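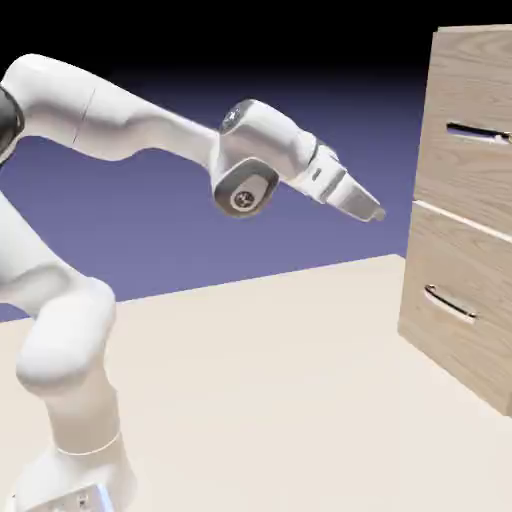
The Zerirora Two-Drawer Desk Cabinet: Six Months of Shoving Things in It

By Jaruwan Phetsri
Saturday, March 29, 2025
4 min read
Filed under: Home Office, Small Storage

I bought the Zerirora in October, mostly out of spite. My desk had reached the point where I was moving a pile of mail to find the scissors and then moving the scissors to find the mail, and my sister had started taking pictures of it. So I wanted drawers. Two of them, small enough to sit on top of the desk, and I didn't want to spend more than 100 dollars.

Mine came in just under that with shipping. It showed up flat, in a box that weighed a lot more than I expected (I had to walk it up the stairs on its corners like a refrigerator). The instructions are 12 steps long, all drawings, and I was fine until step 10, where you put the back panel into a groove that you should have left open back around step six. There's a tiny arrow about it. I missed the tiny arrow. If you buy this thing, please look for the tiny arrow!

Once I'd taken half of it apart and started over, it went together well. The screws bite, the corners meet, and nothing wobbled when I leaned on it. I did add a dab of wood glue on the drawer bottoms, which the instructions don't ask for. My last set of drawers dropped its bottoms one after the other and I'm still a little bitter.

The drawers run on plain wooden runners, no metal, no soft close. The first week they squeaked like a screen door. I rubbed a candle stub along the runners and that took care of it until about January, when the heat had been on for weeks and the top one started sticking on the left. More candle. It's been okay since then, though I still give it a little lift when I pull.

What fits: the top drawer has my pens, stamps, tape, the good scissors and a calculator I refuse to give up. The bottom one is deeper and takes a stack of envelopes lying flat, plus chargers. It will not take hanging folders, or a full-size notebook unless you put it in on a slant. I knew that from the measurements and was still annoyed.

I also looked at the Inthanon, which is prettier and has dovetailed drawers, but it costs a good bit more and has a lip on the front that catches your fingers. My neighbor has the Vinness. It's lighter and cheaper, and when you pull the bottom drawer all the way out the whole thing tips toward you. The Zerirora stays put, even loaded badly, and I load everything badly.

Gripes? The stick-on feet. Two of them came off in the first month and left gummy spots on my desk. I replaced the lot with felt pads. The finish also marks if you set down a cold glass – I have one ring near the back, under the lamp now.

I'd buy it again at the same price. A second one would stack on top if I took the feet off, and I've been eyeing the space next to the printer.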